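How to Read a Government Budget Statement When You Are Not an Economist

Every year in March my phone gets busy. Friends and small business owners send me the same newspaper headline about the deficit, and they ask if it is bad. I worked eleven years in accounting before I started to write these guides, and I still needed a long time to learn how public budgets are different from company books. In this page I explain the method I use. You need the budget document itself, a spreadsheet program and one free evening.

For the practice I use the accounts of Zidthorpe, with all amounts in millions of the local currency. It is a small budget, so the tables are short and the arithmetic can be done by hand.

Step 1. Find the right document

A ministry or a council usually publishes several papers on the same morning. There is a speech, a press summary, a budget statement and the detailed tables. The speech is written to be heard, and it will mention the good numbers first. Download the budget statement and the detailed tables, and leave the speech for later.

Check also which stage you are reading. A proposed budget is a plan. An approved budget is a plan that was voted. An execution report, sometimes called an outturn, tells what was really collected and spent. Many arguments between my readers come from one person quoting the plan and the other person quoting the outturn.

Step 2. Write down the period and the unit

Before you copy any number, write at the top of your sheet the period and the unit. Is it one quarter, or the year to date? Is it thousands, millions or billions? Is it the calendar year or a fiscal year that begins in another month?

I made this mistake myself in my second year of writing. I compared a quarter with a half year and concluded that the spending was collapsing. Anum Rizvi, who edited my text at that time, returned it with one question mark in the margin, and it took me an hour to understand what she meant.

Step 3. Separate revenue into families

Open the revenue table. You will see many lines, but they fit in a few families: taxes on income, taxes on consumption, taxes on trade, income from resources or property, grants, and other. Make one row for each family in your sheet and add up the lines.

In the Zidthorpe accounts the total revenue is 1,833. Of this, 300 comes from grants. I mark the grants with a color, because a grant is decided by somebody else and may not come again next year. If you take it out, the own revenue is 1,533. I always keep both figures next to each other.

Do the same with any income that happens one time only, for example the sale of a building or of a license. It is real money, but you should not expect it in the next budget.

Step 4. Separate spending in two parts

The spending table has usually two big parts. Current spending is what is used during the year: salaries, pensions, subsidies, fuel, interest. Capital spending is what buys or builds things that last, such as roads, school buildings and water pipes.

The difference matters when the government needs to save. It is difficult to reduce salaries in the middle of a year, and it is easy to delay a road. So if the total spending went down, look at which part went down. A lower deficit that comes only from delayed roads is often a deficit that returns later.

Look for the interest line and put it alone in its own row. You will need it in the next step.

Step 5. Calculate the balance two times

The overall balance is total revenue minus total spending. If the result is negative, it is a deficit. In our case the spending is 1,933, so the deficit is 100.

The primary balance is the same calculation, but without the interest payments. It shows if the government could pay for its present activities without the cost of old debts. Suppose that the interest in this budget is 120. Then the spending without interest is 1,813, and the primary balance is a surplus of 20. The same budget can be called "in deficit" and "in primary surplus" on the same day, and both are correct.

Step 6. Compare with something

One number alone says very little. I use three comparisons:

The same period of last year. This is better than the previous quarter, as taxes are often collected in particular months.

The original plan. If the revenue is below the plan, find which family from Step 3 is responsible.

The size of the economy. Divide the deficit by the gross domestic product of the same year and write it as a percentage. If prices are rising at some 6 percent in a year, remember also that revenue must grow by the same percentage only to stay in the same place.

Step 7. Look how the deficit is paid

Near the end of the statement there is a table called financing. Many readers never arrive there. It says if the gap is covered by selling bonds at home, by borrowing abroad, or by using savings from the reserve fund. The total of this table should be equal to the deficit. If it is not equal, read the footnotes, where you may find a "statistical difference" or a change in unpaid bills.

Unpaid bills deserve attention. A government that pays its suppliers late can show a smaller deficit for some months, when the books are made on a cash basis. Jawad Mirani, a supplier of office goods, told me that he follows the arrears line before he reads any other page, and in his position I would do the same.

Step 8. Save your sheet with notes

Keep the file, and write beside each number the page where you found it. Next year the ministry may revise the old figures, and you will want to know if the change is theirs or your own typing error. I print the statements too.

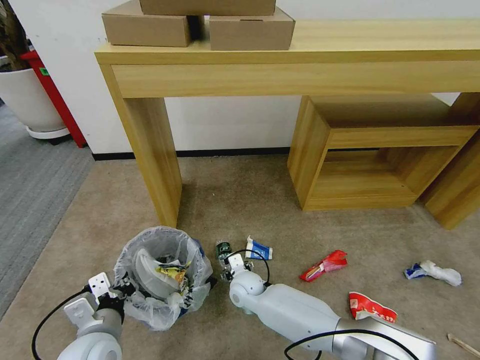 Cardboard boxes on a wooden console table.

Common mistakes

Mixing debt and deficit. The deficit is the gap of one period. The debt is what was borrowed in all periods and is not yet paid back.

Reading "cut" without asking "compared to what." A ministry can receive more money than last year and less money than it requested, and one side will call this a cut.

Adding percentages. If a tax rate goes from 5 percent to 10 percent, it increased by five percentage points, but it doubled.

Believing in too much precision. Forecasts printed with two decimals are still forecasts.

If your country publishes only the speech and no tables, write to the ministry and ask for them. Sadia Mohmand did this last year and received a spreadsheet after nine working days. Keep your message short, give the name of the document and the year, and ask for the file in a format that can be opened in a spreadsheet.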